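Home > Paper & Pens > Journals and Notebooks

Fountain pen ink bleeding through my notebook, is it me or the paper?

stukeck_fan
Hi all! I got my first fountain pen in August and I love it, but every page I write on shows through to the back -- little dots all over, sometimes right onto the next sheet. The notebook is a cheap one from the drugstore and the pen is a medium nib Drolta. Do I need a new pen, or different ink, or what? I've got 2 of these notebooks left and hate to toss them.

3 replies | 419 views

Lai-ching Yeh
It's the paper! I went through the same thing. Drugstore paper soaks up ink like a napkin. Try a fine nib first if you can borrow one, and let the pen glide -- pressing hard just floods the page. I'd also skip the really wet inks. I had a bottle of Usmani blue that went through everything I owned (including a tax envelope, sigh). Keep the cheap notebooks for pencil and ballpoint and grocery lists.

mo_in_the_margins
get better paper

dridwood_dan
Lai-ching has it right. One thing to add: test in the back of the book before you commit. I draw a few lines, scribble one patch solid, wait a minute and flip the page. Cream paper hides a bit of show-through too, at least to my eyes. I keep a daily log and put the town at the top of every entry.

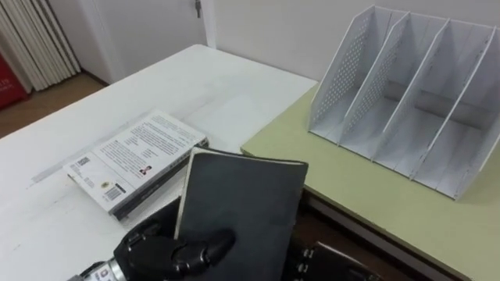 Dridwood, August

Black cover, cream pages, rounded corners, that's the style I'd go for. Good luck and post your test page!

Was this helpful? 327 yes
Share (2) | Contact us | Back to top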